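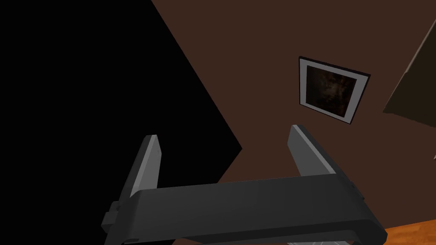

Fold-down wall desks: fixing, loading and upkeep

These notes apply to fold-down desks and document cabinets mounted on workshop or utility room walls. They don't apply to freestanding benches.

Finding a fixing

Locate the studs before choosing the position. A stud finder gives a first reading; confirm it with a fine bradawl inside the area the cabinet will cover. Where stud spacing doesn't suit the cabinet, screw a horizontal timber rail to the studs and fix the cabinet to the rail. Plasterboard anchors alone are not suitable for a hinged shelf, whatever load is printed on the packet. That figure is for a static load close to the wall, and a person leaning on the front edge of an open desk applies a good deal more leverage.

For masonry, drill into the brick and avoid the mortar joints. Blow the hole clean before inserting the plug. Do not drill directly above or below a power outlet or switch.

Height

For standing use, set the open writing surface at 1000 mm from the finished floor. A seated user on a low stool will want 800 mm or less, so decide who uses it most. Raluca Matei fitted the one in the Stavunbridge tool library at standing height and added a footrail later, which most members seem to prefer.

Check the swing of the front panel against door handles, light switches and the vacuum hose before drilling. Tape a piece of cardboard to the wall at full size and leave it up for a day.

Hinges and stays

Piano hinges loosen from the ends first. Tighten the end screws every March or whenever the panel begins to drop on one side. If a screw spins without biting, remove it, glue a hardwood sliver into the hole, let it set overnight and drive the screw again. Use a hand screwdriver. A drill on the wrong clutch setting will strip the repair.

Folding stays need a dry lubricant such as graphite or PTFE. Oil collects sawdust and turns to paste in the pivot. Cable stays should be replaced in pairs, even if only one has frayed.

What to keep inside

Safety data sheets for paints, solvents and adhesives
Appliance manuals and warranty receipts
A pencil on a string
Blade and bit size chart

Keep the sheets in a ring binder with the most used products at the front. Remove the sheet when the last tin of a product leaves the house. Do not store solvents, rags or aerosol cans in the cabinet itself.

Damp

Cabinets on an external wall can trap moisture behind the back panel. Fit 13 mm spacers at each fixing point to leave an air gap. Driss Nasr reports mould on the back of a painted cabinet in an unheated garage at Flaritthorpe; spacers and a coat of sealer on the rear face cured it.

Cleaning

Wipe the writing surface with a damp cloth and mild detergent. Methylated spirits will lift marker from laminate but dulls varnish, so test it on the underside first.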